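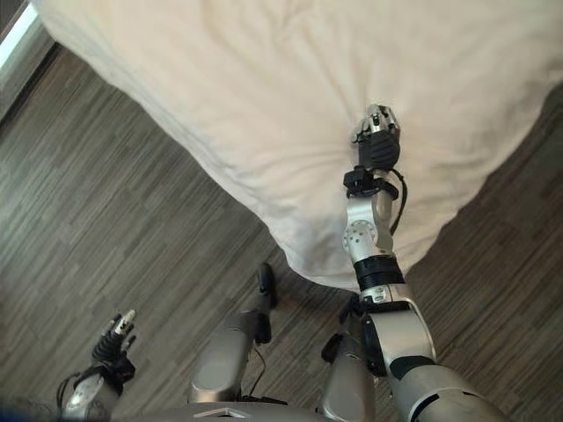 # Duvet

A **duvet** (often called a comforter in the United States, although the two differ a little) is a soft, flat bag of filling used as the top layer of a bed. It normally goes inside a removable cover, and that cover is the duvet's great gift to the household: one layer does the work of a top sheet, blankets and a bedspread, and the part that touches skin goes straight into the washing machine!

## Filling and warmth

Down is the classic filling. It comes from under the feathers of ducks and geese, and it traps a remarkable amount of air for its weight. Feather fillings are heavier and cheaper, wool is loved by people who run hot at night, and polyester suits anyone who wants to wash the whole thing at home.

Most duvets are stitched into boxes or channels so the filling can't all slide to the foot of the bed. Boxes with small inner walls keep their height at the seams, while duvets sewn straight through are flatter and cooler.

## Covers

White and cream are perennial favorites for covers, and plain bedding shows off every fold and shadow in the cloth. Cotton percale feels crisp, sateen is smoother and drapes more heavily, and linen wrinkles wonderfully – many owners never iron it at all. A thread count of 200 is perfectly respectable for percale, where the quality of the yarn matters at least as much as the number.

Covers close with buttons, snaps, ties or a zipper. Inside corner ties are a small feature but a delightful one, as they keep the duvet from bunching up at one end.

## Making the bed

A duvet bed is quick to make. The usual steps are:

1. Pull the bottom sheet tight and tuck it in.
2. Take the duvet by two corners and give it a good shake.
3. Let it settle, then even up the overhang on both sides.
4. Smooth from the middle toward the edges.

Corners deserve a little attention. A thick duvet doesn't fold neatly around the corner of a mattress, so it swells out into a rounded bulge and droops toward the floor. Some people tuck this under for a tailored look, and others leave it loose (the loose style is very much at home in a bright bedroom with wood-look floors). In their bedding handbook *Brikska*, Amanuel Tamiru and Tiruwork Alemayehu come down firmly on the side of loose corners, and give 7 ways to fold back the top edge.

## Care

Airing is the simplest treatment. Folding the duvet back for a while each morning lets moisture escape, and an hour by an open window on a dry February day freshens it beautifully. Covers are generally washed every week or two, the duvet itself far less often. Down needs a roomy dryer and plenty of patience – damp clumps in the middle can take several cycles to break up.

## See also

- Bedspread
- Mattress topper
- Pillowcase
- Quilt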